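From: Wanda Zawadzka
To: returns-floor list
Date: 2018-02-04
Subject: Re: [returns-floor] what happens to bench staff when the arm goes live

Jitendra, all, quick one before I go out, will do it properly on Monday if this doesn't make sense. Replying inline.

Jitendra Dixit wrote:
> I've had three people from the cable benches ask me the same thing
> this week, so I'm putting it to the list. When the sorting arm goes
> onto normal shifts at Laltport, do the bench jobs stay as they are?
> The notice on the board says "roles will evolve", and people read
> that the way you would expect.

Fair. I didn't write the notice and wouldn't have used that word. What I know as of Friday: no bench post goes before August. After August I have nothing in writing from Jundeo, and I'm not going to pretend I have. Lachlan is meeting them again and I've asked him to get the answer on paper, even if it's one we don't like.

> Second, who is answerable when it puts something in the wrong bin?
> At Skerkico the person standing nearest got the blame and it went
> on their sheet.

Not doing that. Agreed with Silvan that a wrong bin by the arm gets logged against the arm, full stop. If someone spots it and moves it, that counts as a correction and does them no harm. The old sheet has no column for this, so for now write ARM in the margin. New sheet is coming, Abhishek has a draft.

> Third, the rate. People are worried that the target for a mixed
> bench will be set from what the machine does on a good day.

Worried about this one myself. Figures from the trial, so we all argue from the same ones: the hand benches did 1875 items in the trial week, the arm plus one person did 1748. So it's slower, for now, with a person next to it the whole time. Silvan thinks it'll pass the hand benches once it stops dithering over cables. Maybe. But the target stays where it is until there's been a proper talk with the people doing the work, and I want two bench staff in that room. Names to me please.

> Lastly, training. Will it be paid, and is it for everyone or only
> the ones who put their hand up first?

Paid, in shift time, 40 minutes a go. Everyone on the benches gets a place. Evenings too for the late shift, Pal crew included (they got left off the first list, my fault, sorry).

Now the bit I wanted to raise, and it's not about headcount. It's what the day is like. I did a morning beside the arm and it was quiet in a way I didn't much like. At the hand bench you talk, you pass things over, someone shows you the lead they've never seen before. Next to the arm you wait, you watch, you clear up after it. By eleven I was more tired than after a full morning of sorting and I'd hardly lifted a thing. Told Silvan. He was decent about it and wrote it down. I'd like nobody to do more than 2 hours on it without swapping, and I'd like that to be a rule and not left to whoever is running the shift.
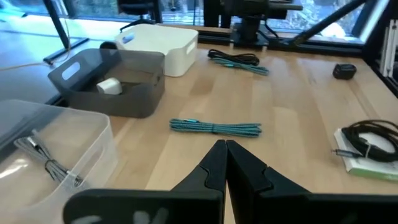

Cables are where the hand skill still shows, and it's the part I think we should make a case on. Anyone who has done a month at the bench can tell by feel if a lead is worth keeping. They bend it near the plug, run a thumb down it, done. The arm only has those two pointed fingers and a picture to go on. Take a braided one like the teal bundle lying just past the fingertips, folded up with a dark tie round the middle: fine for picking up, I should think, but picking it up says nothing about whether it's any good inside. Somebody still has to check it. So if the picking goes to the arm, then the checking becomes the job, and checking ought to be graded higher then sorting is now. That's the argument I want Lachlan to take in. Please shoot holes in it.

Also, who sets out the bins. At the moment the bench person does it their own way and that's half of why the benches are quick. Silvan wants them in fixed spots. I can live with that if people get asked where the spots go, left handers especially. Abhishek said he'd go round with a bit of paper. Abhishek, did you?

Things I need back:
- two names for the rate talk
- anyone who has done a stint beside the arm, a few lines on how it went, good or bad
- objections to the swap rule, if there are any
- late shift: which evenings are no good for training

Reply to the list and not just me, otherwise I end up forwarding everthing. If you'd rather not put your name to it then send it to Jitendra and he'll take it off before passing it on.

Got to run

Wanda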